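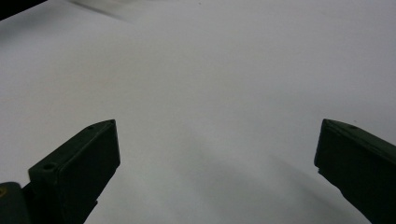 Ticket 2384
Subject: Spare fingers and second gripper, what to order before the budget closes
Opened by: Annunziata Martinelli
Assigned to: Duván Quispe
Site: Jundthorpe
Status: Closed, order placed

Annunziata Martinelli wrote:
Hi Duván, I hope the move into the new room went well and that you finally have a window! I'm sorry to come to you with a shopping question dressed up as a support ticket, but the form only has "hardware fault" and "other" and I didn't want to land in "other" again (last time it took until spring).

I'm putting together the equipment request for the hand-held grippers and I have to turn it in before the December cutoff. We have 3 of them at Jundthorpe right now. Clurevon has asked for 2 of their own, and I've been going back and forth on whether to buy complete units or just buy fingers and screws and build up from the spare bodies in the cabinet. The quote from Nic Giolla lists the fingers only as full pairs with the mount attached, and that makes the parts route look a lot less like a bargain than it did when I first promised it to everyone.

Could you tell me what really wears out? I've been guessing, and I'd like my guess to have your name next to it.

Duván Quispe replied:
Hello Annunziata! The window is lovely, thank you, it looks at the loading dock and I'm very happy with it.

On wear, the short version is that the fingers go long before anything else does. Mostly it's the inner pads, then the small holes near the tips if people keep taking the fingers on and off. The bodies hardly ever come back to me. I went through the old tickets this morning with my coffee and found 16 for finger trouble and only 2 for a body, and one of those had been dropped down the stairs, so I don't like to count it against the design.

Before you sign anything, please ask Nic Giolla whether the mount can be left off. Their parts list is older than their price list, and I have had luck with them just by calling and being patient. Also check which screws come in the bag. The ones we got with the last order were too short for the larger hole on the step of the finger, and I spent an entire afternoon blaming myself.

Annunziata Martinelli wrote:
I called! A very nice person, twenty minutes on hold, but yes, they will sell bare pairs. It has to be written as a special line on the order or their system puts the mount right back on. They're also going to confirm the screw length by email.

Next question, and this one's for the planning side. Purura wants us to standardize on one finger shape across both sites so the spares can be shared. Do you see any reason to fight that? I'd rather not, to tell you the truth. One bin, one label, one line in the budget.

Duván Quispe replied:
No fight from me. The wide fingers we use now are fine for everything Clurevon has described. My one request is that we keep them dark. Most of our tables are pale and it helps me a great deal when I'm checking how far open a pair is, and the vendor does offer them in white as well. I'd hate to find a box of those in the hall.

If you have room in the request, I would do it this way:

Complete units for Clurevon: 2
Bare finger pairs, shared between sites: 16
Screw kits, longer size: 3
Spare bodies: none, use the cabinet

That leaves the parts route for Jundthorpe and gives Clurevon something they can take out of the box and use. They don't have anybody there yet who likes small screws.

Annunziata Martinelli wrote:
Copied straight into the request, thank you. The screw email came in too, and the longer ones are in stock. Purura signed off a little after lunch and the order is in. I've asked for the delivery to come to you, so please look out your window now and then.

Duván Quispe replied:
Gladly. I'll clear a shelf for the pairs and open a new ticket when the boxes arrive. Closing this one.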